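**Para:** lista prirus-dev
**De:** Omprakash Kaushik
**Assunto:** Re: [prirus-dev] Planejador ignora a borda do cesto na versão 18
**Data:** 2026-08-07

Oi, Kamlesh, oi, pessoal de Florkdale e de Wurnorwood,

Desculpem a demora em responder, eu queria mexer no código com calma antes de escrever qualquer coisa, e vocês sabem como sou — começo a ler um módulo e termino três diretórios adiante, reformatando comentário dos outros. Kamlesh, obrigado pelo relato tão caprichado! Copio o trecho principal para quem perdeu o começo da conversa:

> Depois de atualizar para a 18, o planejador passou a aceitar poses de soltura em que os dedos da garra ficam colados ao canto do cesto. Com a 16 isso era rejeitado na checagem de colisão. Não mudei nada no arquivo de cena, só a versão do Prirus. O registro mostra a malha do cesto carregada, sem aviso nenhum, mas a distância livre devolvida é sempre maior do que devia. Alguém mais viu isso?
>
> — Kamlesh

Vi, sim, e consegui reproduzir aqui com a mesma cena de sempre: o cesto de vime, o cilindro vermelho, a bola verde, o copo e o bloco roxo. O caso que mais me interessa é o do canto, quando a garra desce na vertical e o objeto fica na altura da borda ou um pouquinho acima dela. É ali que a folga entre o dedo e o vime fica pequena e que qualquer erro no modelo aparece. 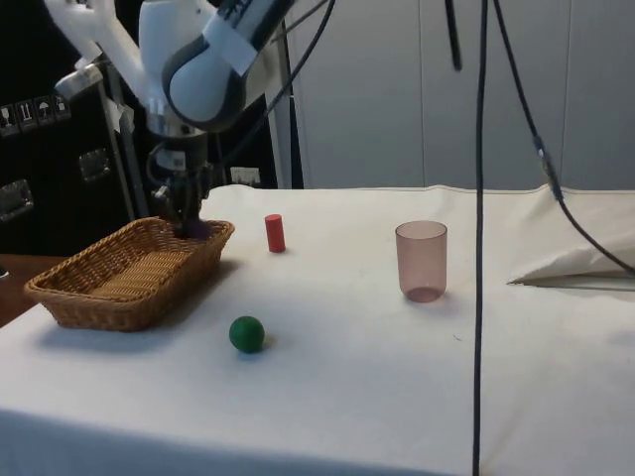
Kamlesh pergunta, num segundo recado, se o problema não estaria na calibração da câmera, já que em Chisholm trocaram o suporte e também andaram vendo distâncias estranhas. Pensei nisso primeiro, confesso, e perdi uma tarde inteira recalibrando. Mas a distância errada aparece também na simulação pura, sem câmera nenhuma, com as poses digitadas à mão. Então a calibração está inocente, pelo menos no nosso caso (a de Chisholm eu não ponho a mão no fogo).

O culpado é a simplificação da malha. Na versão 18 entrou aquela otimização que troca malhas côncavas pelo fecho convexo quando o número de faces passa de um limite. Para um bloco ou um cilindro, ótimo, fica mais rápido e ninguém sente falta de nada. Para um cesto, o fecho convexo tampa a abertura, e toda pose de soltura lá dentro viraria colisão. Alguém percebeu isso durante a revisão e pôs uma exceção: se o objeto está marcado como `container`, o planejador desconta a região interna. Só que o desconto é feito com uma caixa alinhada aos eixos do *mundo*, e o cesto quase nunca está alinhado com a mesa. Basta girá-lo um pouco e a caixa come um pedaço da parede inclinada, justamente nos cantos. Daí a folga generosa que o Kamlesh vê no registro.

Para conferir, rodei 56 poses com o cesto girado e mais 20 com ele alinhado aos eixos. Nas alinhadas, a 16 e a 18 concordam em tudo. Nas giradas, todas as discordâncias caem perto dos cantos, que é o que se espera se a explicação estiver certa.

O segundo ponto é sobre o objeto preso na garra. Quando a pinça fecha, o bloco deixa de ser obstáculo da mesa e passa a fazer parte do braço, e a checagem tem de considerar os dois juntos — dedos e bloco — contra tudo o que está em volta, inclusive o copo cor-de-rosa que fica lá atrás, meio encoberto pelas hastes da garra.

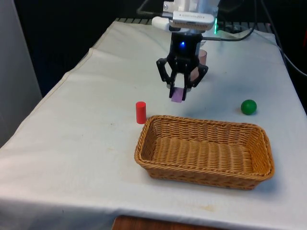 Essa troca de dono acontece em `attach_object()`, e ali encontrei um errinho menor, independente do primeiro: a margem de segurança é aplicada aos dedos e esquecida no objeto preso. Com um bloco pequeno a diferença é de poucos milímetros e passa despercebida, mas somada à parede comida do cesto ela deixa de ser inofensiva. Corrigi as duas coisas em commits separados, para quem quiser aplicar só uma.

A correção principal é curtinha. Em vez de montar a caixa nos eixos do mundo, ela usa a pose do próprio objeto:

```python
def interior_region(obj):
 box = obj.inner_box_local()
 return box.transformed(obj.pose)
```

Não resolve tudo, eu sei. O cesto tem as laterais abertas para fora e os cantos arredondados, e uma caixa reta continua sendo uma aproximação. Para quem precisa de folga justa, sugiro desligar a simplificação só nesse objeto, no arquivo de cena:

```yaml
objects:
 basket:
 container: true
 simplify: false
```

Fica mais lento, mas na minha máquina continuou perfeitamente usável. Se alguém em Wurnorwood puder medir no computador antigo de vocês, agradeço muito!

Falta falar da percepção, que entra na história de lado. O prisma roxo, quando está deitado na mesa com a face inclinada para a esquerda, dá duas hipóteses de orientação quase empatadas, e o estimador às vezes pula de uma para a outra entre duas leituras. Com o planejador antigo isso só gerava um replanejamento a mais. Com o novo, a pose de pega escolhida muda a de soltura, e de repente caímos no canto do cesto sem ter pedido.

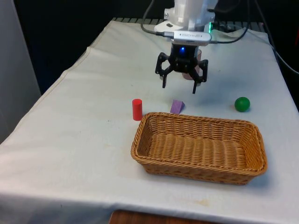 Kamlesh sugere congelar a hipótese vencedora assim que a garra começa a descer, e só reabrir a disputa se a pega falhar. Gosto da ideia, é simples e cabe no gerenciador de tarefas sem mexer no estimador. Minha única dúvida é o que fazer quando a primeira leitura já vem errada, porque aí congelamos o erro. Talvez valha exigir umas leituras concordantes antes de travar; deixo o número para quem tem mais paciência com ajuste fino do que eu.

O ramo se chama `fix/container-frame` e já está no repositório. Kamlesh, se você puder rodar nele a sua cena original e me mandar o registro com a distância livre ligada, eu junto tudo ao pedido de revisão. Quem ainda estiver na 16 pode ficar nela sem susto até isso entrar.

Um abraço grande a todos,
Omprakash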